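Zundus Tenants' Association
Statement on the proposed changes to laundry and storage charges at Oyelaran Court. Thread follows.

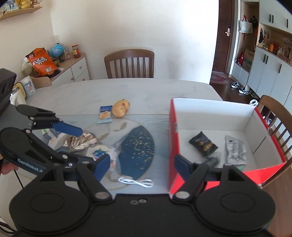

1/ On Monday the managing agent, Timano, wrote to all 487 households to announce a new monthly charge for basement storage. The letter gave residents eight days to respond. The Association considers this period inadequate and has asked in writing for it to be extended.

2/ Storage has been included in the rent at Oyelaran Court under every lease the Association has reviewed. Timano's letter does not identify the clause under which a separate charge may be introduced. We have requested that it do so.

3/ The letter also states that laundry prices will rise in December. Residents were told last spring that the contract with Flallo fixed those prices for three years. We ask that the relevant pages of the contract be made available at the front office.

4/ Households that fall behind on the new charge could face penalties of up to $3000 under the draft terms. Our chair, Abimbola Akpan, has described this sum as out of all proportion to the service offered. The Association shares that view.

5/ Residents are advised not to sign the revised storage form until Timano has answered the points above. Rent should continue to be paid in full and on time.

6/ Anyone who has already signed should keep a copy and contact our housing adviser, Olumide Lawal, who is available in the ground floor meeting room from 6 p.m. on Monday. Please bring your lease and the agent's letter.

7/ Printed copies of this statement in large type may be requested at the same session. Timano's reply will be posted to this account in full once received.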